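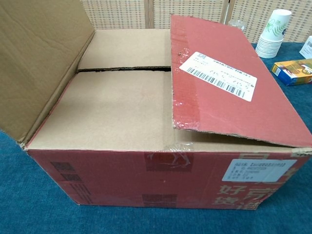
Unit 4: Can Machines Do Chores Yet?
Handout for Introduction to Automation
Instructor: Ferenc Takács

Reading for this unit: course packet, chapter 9, and the Wallin case notes. The Dondix paper is optional.

4.1 Scope

This unit considers tasks that people perform at home or on the shop floor with little thought. The running example is a used shipping carton with four top flaps, which is to be opened, emptied, closed and taped again. A packing clerk learns the job in minutes. Students should be able to state why it remains difficult for a general-purpose machine.

4.2 Sources of difficulty

Flaps. Cardboard bends along a crease but also springs back. The force needed depends on how often the flap has been folded. A flap left partway over the opening may hide both the contents and the flap beneath it.

Tape. Clear tape is hard to detect, particularly where it is wrinkled or torn. Remnants of old tape may hold a flap that appears free.

Labels and print. Cartons carry shipping labels, product labels and large printed lettering. A vision system must separate a printed dark block from a real gap or edge.

Surroundings. A tablecloth slides and bunches under a pushed box. Paper cups stacked nearby are light and easily knocked over. Factory lines avoid both problems by clearing and fixing the work surface.

4.3 Fixed lines and open settings

Carton sealing on a conveyor is a solved problem when the boxes are new and of known size. The Skokarmont line discussed in lecture handles 2 box sizes and stops for any other. The Bollel trial removed this limit and accepted returned cartons in any condition. Of 100 cartons, the machine closed about 60 without help. Most failures began at the second flap.

Students should not compare these results directly. The tasks share a name but differ in what the machine is permitted to assume.

4.4 For discussion section

Prepare a one-page answer on which step of the carton task you would leave to a person, and what the machine would need to sense before taking it over. Bring a printed copy.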